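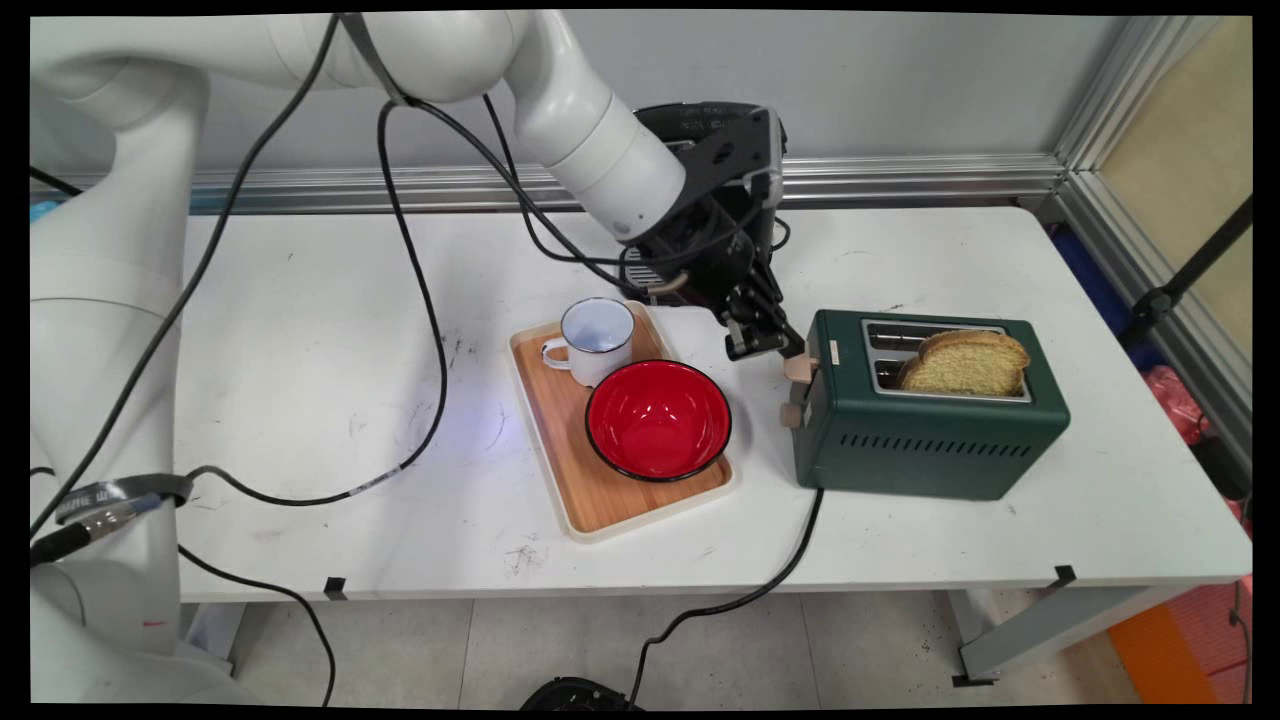

The breakfast cell, with the toaster in its usual spot beside the tray and the gripper just off to the left of it.

Our toast table is back up and we couldn't be happier with how it's running! If you've followed the Zuso kitchen bench since spring you'll know the arm had started drifting on its approach to the toaster, only a hair at first, then enough that the fingers were brushing the slice on the way down. So in July we took two afternoons and went through the whole cell.

The first job was the gripper. We pulled both black fingers, cleaned the mating faces and put them back on with fresh screws, then re-zeroed the opening in Traltine (the setting is on page 17 of the bench notes, if you're doing this on your own setup). One finger had been sitting slightly proud of the other, and fixing that took care of most of the drift.

Then came the cables, which always take longer than you'd like. The long one off the upper arm needs enough slack to reach the far side of the toaster, and too much slack lets it wander toward the tray. We ran the full reach 40 times at low speed, moving the tie a little between tries, and settled on a loop that stays left of the mug through the entire move.

Last, we taught the positions again from scratch: tray, mug, bowl, toaster. The wooden lever gets its own approach point now, saved as Grabner 13, and it's a lovely smooth motion to watch. The old points are still in the Betar folder under job 1151. Please leave them there until the fall checkup, as we want to compare the two sets.

If you use the bench, wipe the finger pads when you finish and look over the connector near the base before you power up. And do come by and see it run, mornings before 10 are best!

Zuso Bench News | Contact the bench team | © Zuso | Back to top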